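Notes for the club talk, 3/9/24. Slow down this time. Drink water.

Thank Leonilde Quintela for the room and for not reading out my full bio.

Start with the pitch. We are a student club, we have two robot arms, and we teach them to put kitchen utensils away. My mother asked if I could be taught the same thing. Pause for laugh. If none, keep moving.

The project is called Plallix. It was named at two in the morning and we have the T-shirts now, so please don't suggest another one.

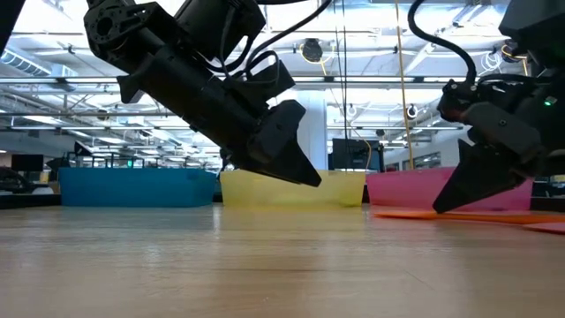
The task sounds easy until you have to write down what "away" means. Knives in one place, fine. But is a spatula a spoon if it's bent a little? We had a forty-minute fight over that in August, and I lost.

Numbers slide. We recorded 282 practice runs and kept 118. The rest went out because the person driving the arms (often me) got lost halfway through and started improvising.

Mention drift. The arm thinks it is over the spoon. The spoon disagrees -- and the spoon is always right. Five of us spent most of a weekend on one loose screw. 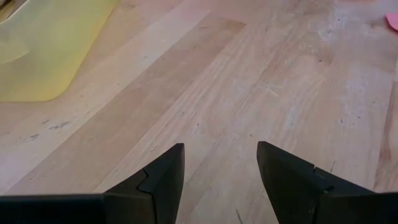
Gudrun Engström wrote back after our first demo that we should stop blaming the screw and start checking the zero position every morning, "like brushing your teeth." We put her note on the wall. We check it most mornings.

Next, sorting rules. Rigoberto wanted to go by material, Afonso by color, and I wanted to go home. What we settled on was by kind, more or less.

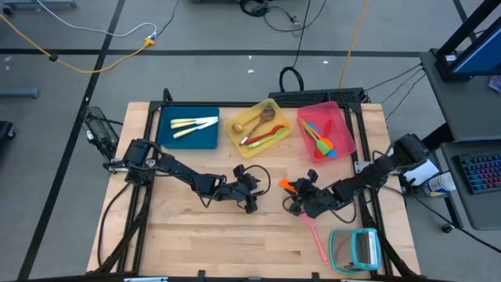
The rules still leak. Knives get a tray to themselves, which pleased everyone. The yellow tray is where the peace treaty shows: wooden spoons and two spatulas, sharing. Then there's the grater, if it is a grater, which has no tray at all. Ask the room where it should go. Take two answers, no more.

Close with the sign-up sheet. New members don't need to know any code. Patience helps, and so does owning a screwdriver.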